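Brurnex to compare two gripper controllers in simulation before hardware trial

Apr 5, 2019

Brurnex said it has begun a side-by-side test of two controllers for a parallel gripper, using simulated household rooms and a set of 548 object models.

The company, which supplies software for light industrial arms, is running both controllers on the same simulated arm and the same gripper geometry. The first is Grorkel, its existing position controller, which closes the fingers to a computed width and holds. The second, licensed from Fagerlund, closes at a fixed speed until the estimated contact force reaches a set value, then regulates on force for the rest of the motion.

Each object is attempted 100 times per controller, with the starting pose drawn at random within limits fixed for that object. The same list of poses is used for both runs. An attempt is scored as a success if the object is lifted clear of its support and held for 12 seconds without slipping past a set distance in the fingers.

Ulla Moen, who is in charge of the test, said the object set was selected for shape and mass distribution. It includes flat electronics, kitchen items, tools and a group of long objects in which the center of mass lies well away from the places a gripper can close on.

"Boxes and bottles tell us very little at this point," Moen said. "Both controllers lift a bottle. We see a spread in the results when the part is long and the grasp is near one end."

Long objects are treated as a separate category in the scoring. A grasp near the end puts a large moment on the finger pads, and the object tends to rotate before it leaves the surface. Under position control the pads do not respond to the rotation. Under force control they tighten, but the estimate on which they tighten is delayed by the filter.

Support surfaces are also varied. The rooms contain hard tables, shelves, floors and upholstered furniture. Soft seating is modeled as a rigid mesh with a contact layer on top, a simplification that Brurnex said keeps the run time within budget. Finger clearance is checked against the mesh before each attempt, and attempts in which the fingertips would start below the surface are discarded and redrawn. 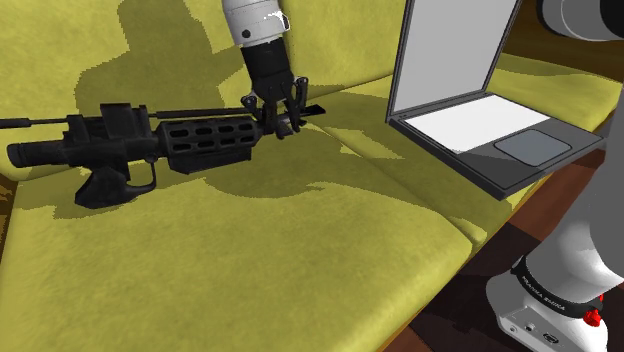
Simulated end grasp on a rifle model, sofa support, with a laptop on the rear cushion. Arm: Franka Emika. Render: Brurnex

Early runs on tables have been completed. The company did not release success rates, saying the sofa and shelf runs use a different friction setting and the figures should be read together.

Ingegerd Dalen, a controls engineer on the project, said the main difficulty so far has been matching the two controllers closely enough for the comparison to mean anything. Grorkel issues a new command on every simulation step. The Fagerlund controller was written for a slower loop and had to be resampled.

"If you let one of them run at its native rate and hold the other one back, you are measuring the rate," Dalen said. "We spent most of the setup period on that."

Dalen said three changes were made before scoring began. The finger closing speed was capped at the same value for both controllers. The force limit in the Fagerlund controller was lowered to the maximum that Grorkel can reach at its stiffest setting. The lift trajectory was taken out of both packages and replaced with a common one, so that neither controller can slow the lift in response to slip.

The last change drew an objection from Fagerlund, whose controller normally reduces lift speed when it detects motion at the pads. Brurnex agreed to an additional run with that function restored. Its results will be listed separately and will not count toward the main score.

Camera placement is outside the scope of the test. Object poses are passed to the controllers directly from the simulator, with no vision step. Brurnex said a later round would add pose error, using noise levels measured on a depth camera mounted at the wrist.

Hardware trials are scheduled to start in May at Uvico, a contract test laboratory. They will use a subset of the objects, chosen after the simulated results are in, with physical parts weighted to match the models. Objects with a large difference between controllers will be given priority, along with a smaller group on which both failed.

Moen said the laboratory would use the same scoring rule and the same common lift trajectory. Slip will be measured with markers on the object and on the finger housing. Finger pads will be replaced at fixed intervals during the trial to limit the effect of wear.

Brurnex said it would publish the object list, the pose lists and the controller settings with the final report. The source code for the Fagerlund controller is not covered by the agreement and will be supplied in compiled form only.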